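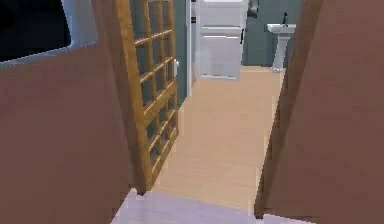 An open lattice shelf against a teal-grey wall, with a small white fixture nearby, likely a switch or wall plate.

How to test a paint colour before you buy the big tin

Paint companies would like you to believe that choosing a colour is a matter of mood. Kodham sends out a quiz that tells you which "colour family" you belong to. I took it twice on the same Sunday and belonged to two different families. So skip the quiz and put some paint on something.

What you need
Two or three sample pots
White card or primed board, one sheet per colour
A small foam roller
Low-tack tape
A pencil

Step 1. Cut the list down
Three colours is plenty. Stores are happy to sell you nine pots, and at the end of it you'll have spent as much as a proper tin costs and be more confused. If two chips look the same to you from across the kitchen, they are the same. Drop one.

Step 2. Paint the card and leave the wall alone
You'll see people slap squares straight onto the wall. I did it for years. The old colour sits right beside the new one and throws your eye off, and the thick edges of the patch can show through the finish coat unless you sand them. Card moves around the room, too.

Give each card two full coats, right to the edges. The pot says 20 minutes between coats. I have never had one ready in 20 minutes, least of all in November with the windows shut. Leave it 60 and check with a fingertip in the corner.

Write the name on the back in pencil. Felt pen can bleed through pale colours.

Step 3. Put the cards where they'll do some work
Tape one beside the window, then move it to the darkest corner, then down near the floor. Try it next to the things that aren't changing, such as the trim, the shelves and the flooring. Greys are the worst offenders. A grey that behaves itself at noon can go green or mauve by supper, and changing the bulbs can do it as well.

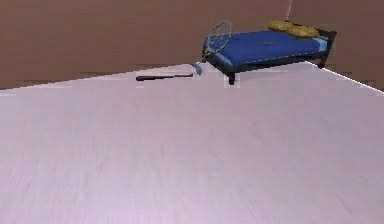 Pale pinkish lavender with reddish brown behind it.

Look in the morning, mid-afternoon and after dark with the lamps on. If you only have patience for one check, make it the hour you use the room most. My neighbour Abelardo Herrera picked his bedroom colour on his lunch break and sees it almost entirely by lamplight. He's repainting.

Step 4. Ignore the small stuff
Jara and Clulen both print a light reflectance number on the chip, running from 0 to 100. It gives you a fair idea of how dark a colour is. It won't tell you whether you'll like it, whatever the person at the counter says. Phone apps that colour in your walls are worse, as every screen shows something different.

Step 5. Check the finish separately
Sample pots often come in one sheen, usually flat or low. The same colour in semi-gloss will look different and show more of your bad plastering. If the store won't sell you a small amount in the real finish, ask for a brushed-out sample.

Step 6. Live with it for a week
Leave the favourite up and stop staring at it. If you're still annoyed on day seven, cross it off.

Can another brand match it?
Sometimes. I had a Clulen colour mixed in Conska base to save a few dollars and it came out a touch yellow. Test the match on card exactly as above before you pay for the full amount, as tinted paint generally can't go back.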